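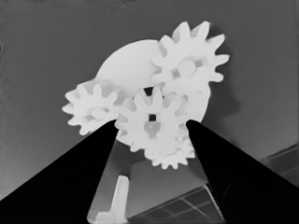 We got to the Brovalum lab at Lekness in February, 40 of us in two groups. Declan Mac Suibhne ran the simulation demo, a gripper handling a gear assembly, and spent most of it on a fault. In an earlier batch of 2,000 runs the fingers kept closing before the arm had stopped.

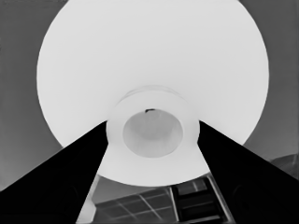

The cause was a timing value left over from the Skundier controller - 6 milliseconds too short. A real arm had copied it and cracked two fingertips. The cell now stays locked until both logs match.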